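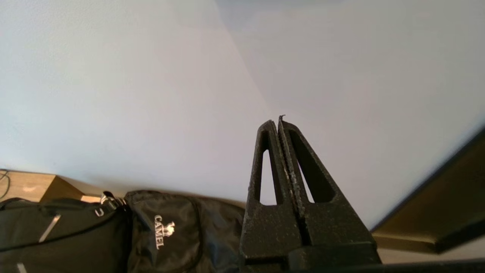 Photo: Sylvie Cormier

Drudex opens Talavera, a weekend paint school for renters and first-time owners

2025-08-13 – I've painted other people's homes for 20 years, and the question I get most is "can you just show me how?" So I'm finally doing it! Talavera is our new hands-on class at the Drudex shop in Alham, and it starts in November.

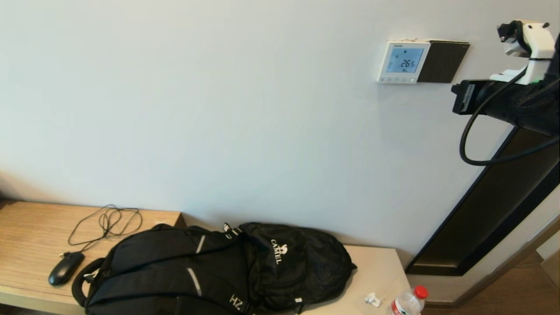

Each class takes eight people and costs $209, with brushes, rollers and lunch included (Sylvie makes the soup, and you'll want seconds). We spend the whole first morning on prep – filling, sanding, wiping down – and then everybody gets a practice wall to call their own.

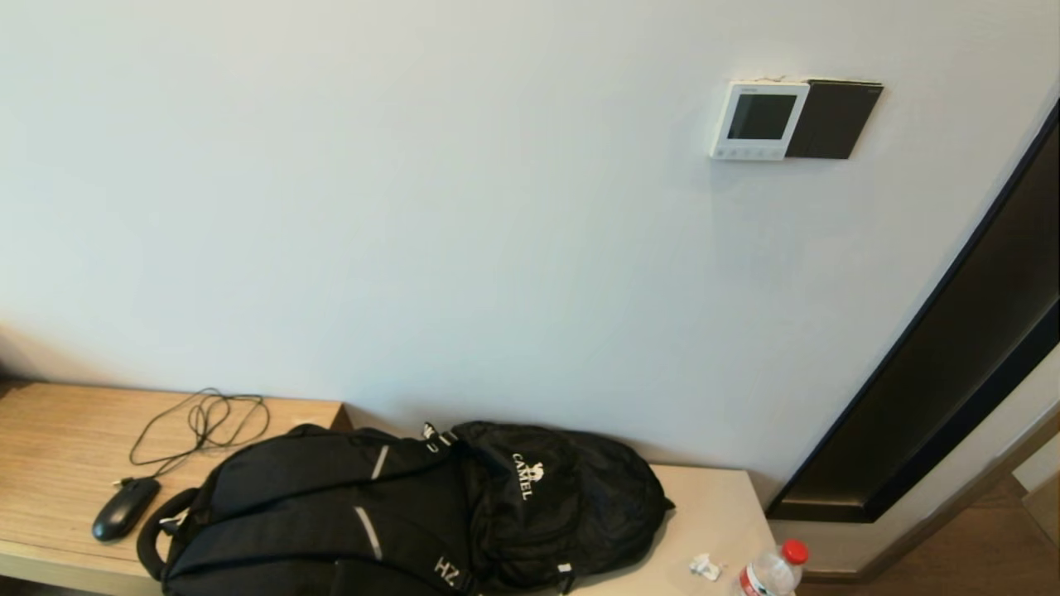 Cutting in is what scares people most, so it gets a full afternoon. Corners are easy enough once your hand settles. Fittings are harder, and a pair like that white thermostat with a dark switch plate right up against it leaves you no gap for a brush, so I'll teach you how to deal with those too. 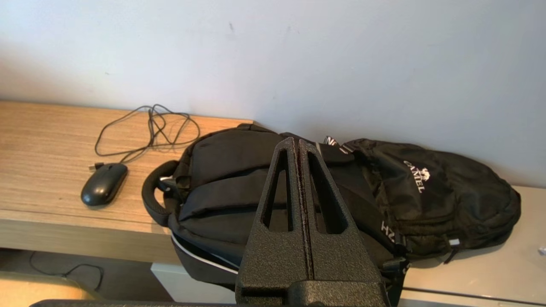
We have 10 dates planned so far, and I'd love to add more if they fill up. Sign up at the shop counter or call and ask for me or Sylvie Cormier.

Saadet Soylu
Owner, Drudex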